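The Kettle That Ate My Spring

I bought my first secondhand kettle in May, for 20 dollars, from a stall at the back end of the Jomum flea market. It leaked. I loved it anyway, and by the end of the month I had six more (my sister has stopped asking).

Old kettles are a gateway hobby. You start out wanting one that whistles nicely, and before long you're up at midnight reading a 430-page collector's guide and arguing with strangers about spouts. Kiyoshi Noguchi, who runs the stall, told me he once drove two states over for a lid. Just the lid!

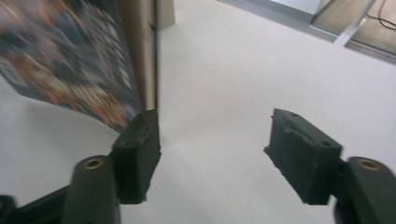 Prices are all over the place. A plain stovetop Emura in decent shape can go for pocket change, while the little Jesier with the curved handle was sitting at 3,000 dollars the last time I looked, dent and all. I didn't buy it. I did visit it twice.

What I'd tell a beginner is to lift the thing before you fall for it. Fill it in your head, tip it, see if your wrist complains. Then look inside with a flashlight -- scale will come off with vinegar and patience, but rust along the seam is somebody else's project.

My leaky one finally went to Tatsuya Sakamoto for soldering. He charged me more than I'd paid for it and threw in a lecture about boiling it dry. I make my morning tea in it now, a little before seven.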